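Risdale Neighbours Help Board
Home and Garden > Paint and Walls

Touching up off-white walls without the patches showing
Posted by Genalyn Talavera, 2019-10-21

Hello everyone, long-time reader and first-time poster, so please be gentle with me! We moved into our place in August and the previous owners kindly left half a tin of wall paint in the garage. It's a sort of soft greyish white and the lid says Manalo 1274, nothing else. I've been dabbing it over the scuffs in the hallway and every single dab shows up as a shiny spot when the afternoon sun comes in. The colour looks right in the tin. Is the paint too old, or is it me? I'd really rather not repaint the whole hallway before my mum comes to stay.

3 replies

Fidelina Muñoz
Welcome, Genalyn! I don't think it's you, and the colour may be perfectly fine. What you're describing sounds like sheen. Old paint settles in the tin and the flattening stuff goes to the bottom, so if you only gave it a quick poke with a stick you've been painting with the glossy part off the top. Stir it for a good 4 minutes, scraping right down into the corners, and try one spot behind a door first. Use a small roller as well, even for a tiny mark, because the wall was rolled and a brush leaves a different texture. Then feather it out – hardly any paint on the roller by the time you reach the edges.

The other thing is that whites are terribly sneaky. A grey-white surface can look like three different colours depending on how it curves and where the light lands, and it's worse beside anything black, like a dark door frame. 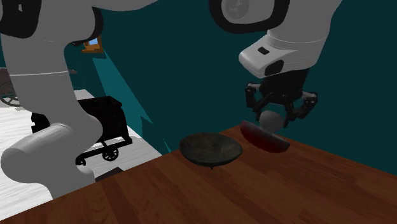
Light grey-white next to black.

So please don't judge your patch while you're standing right over it. Let it dry overnight, then look at it from the far end of the hall in the morning and again in the late afternoon. If it still shows after all that, paint the one wall from corner to corner and leave the others alone. The eye forgives a lot at a corner, and one hallway wall is a morning's work with a cup of tea in the middle.

Nestor Galang
Smell it. If it's sour, take it to the depot on Drornmont Road and buy new. I had a tin from 2000 that looked lovely and stank out the house for a fortnight.

Felicidad Gatchalian
I agree with Fidelina about the stirring, but wash the wall first! Warm water with a tiny squirt of dish soap, then a rinse, then let it dry. Half of my scuffs came off with that and never needed paint at all. I felt a bit silly, having already bought the roller – it's still in its wrapper if you'd like it, I'm near the Getora end of town. And if you do need more paint, cut a piece the size of a coin from somewhere hidden and take it to the paint counter for matching. Ask them for low sheen. Mine cost 8 dollars for a sample pot and there's plenty left for next time.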